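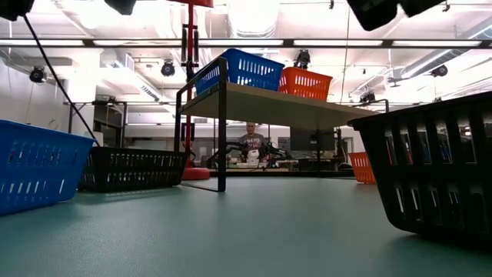 Körbe auf dem Tisch und auf der Ablage: der Aufbau, mit dem wir Uma am liebsten vorführen.

Uma Griffplanung — Software für Greifen, Sortieren und Umsetzen
Version 4, Stand Februar 2025

Ich schreibe diese Seite selbst, also bitte keine Hochglanzprosa erwarten! Uma ist meine Planungssoftware für Roboterarme, die Kisten, Körbe und anderen Kleinkram von einer Ebene auf die andere bringen sollen. Sie nimmt die Kamerabilder entgegen, schätzt die Lage der Behälter und rechnet daraus Griffpunkt und Bahn. Angefangen habe ich damit in Gritau, weil mich das ewige Teachen von Hand wahnsinnig gemacht hat (wer schon mal wegen eines verrutschten Korbs alle Punkte neu angefahren hat, kennt das).

Warum ausgerechnet gelochte Körbe? Weil sie gemein sind. Durch die Schlitze sieht die Kamera den Hintergrund, und viele Verfahren machen aus einer Wand dann lauter kleine Schnipsel. Uma setzt die Wand wieder zu einer Fläche zusammen und sucht sich den Rand als Griffstelle. Schwarze Körbe sind noch eine Spur fieser als blaue oder orange, da lohnt es sich, die Belichtung einmal sauber einzustellen.

Handgelenkkamera

Die Ansicht von außen reicht für die grobe Bahn. Für die letzten Zentimeter schaltet Uma auf die Kamera am Greifer um, und da wird es unruhig: Der Arm schwenkt, alles zieht Schlieren, nur die Finger bleiben halbwegs scharf. Solche Bilder werfe ich nicht weg. Uma bewertet jedes nach Bewegungsunschärfe, nimmt die Finger als festen Bezug und wartet mit der Korrektur, bis wieder genug Kanten da sind — das kostet ein bisschen Zeit, spart aber Fehlgriffe.
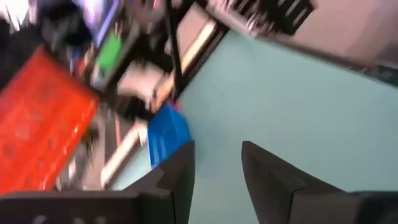

Lieferumfang und Lizenz

Planer mit Bahnprüfung gegen Tisch, Regalböden und Ständer
Lageschätzung für feste Kameras und Handgelenkkamera
Behälterkatalog mit 168 Korb- und Kistenmodellen
Palma, das Werkzeug zum Einmessen der Kameras
18 Monate Updates

Die Einzelplatzlizenz kostet 3.000 Euro netto. Palma gibt es auch einzeln, Preis auf Anfrage. Wer noch die Version vom Januar einsetzt, spielt bitte zuerst den neuen Behälterkatalog ein und startet danach den Planer neu, sonst findet er die alten Modelle nicht.

Testen geht natürlich auch: einfach einen eigenen Korb nach Barnitz schicken, ich lege ihn im Katalog an und melde mich mit den Griffvorschlägen. Rücksendeetikett bitte beilegen!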